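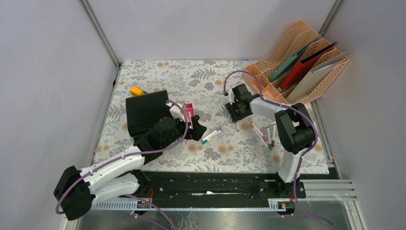

Trilok Rathore wrote under my first note on the Flerkeck table mat that a printed mat is a mistake for a work table, the eye gets tired and small things disappear on it. I have used mine since then every day, so I can answer him with a longer review.

The pattern is fern fronds and leafy sprigs in gray, on a very pale gray ground, with small flower heads in a tan orange. I was also afraid of it. But the colors are weak, and strong ones stay easy to find: a pink piece, a yellow block, the teal cap of a marker. Where I agree with Trilok is white things. The white barrel of the same marker I must sometimes look for twice, and a white eraser I lost completely for one evening.

The mat came rolled and the corners did not want to lie down. I put heavy books on them for 4 days. After this the two back corners were flat, the front left one still lifts a little when the room is heated.

Cleaning is simple. Marker ink goes away with a damp cloth if you do not wait until the next morning. I waited once, and now one of the flowers has a gray shadow.

I ordered the 125 cm length and cut it with normal scissors. The edge did not fray. My scissors were not so straight, but this is not the fault of Flerkeck.

The price was 40 with delivery. Brândușa Văduva has the plain mat from Starudura, and she says it slides less than mine. For drawing I would take the plain one. For sorting, gluing and small repairs I keep the ferns.

Four stars from five.

November 2020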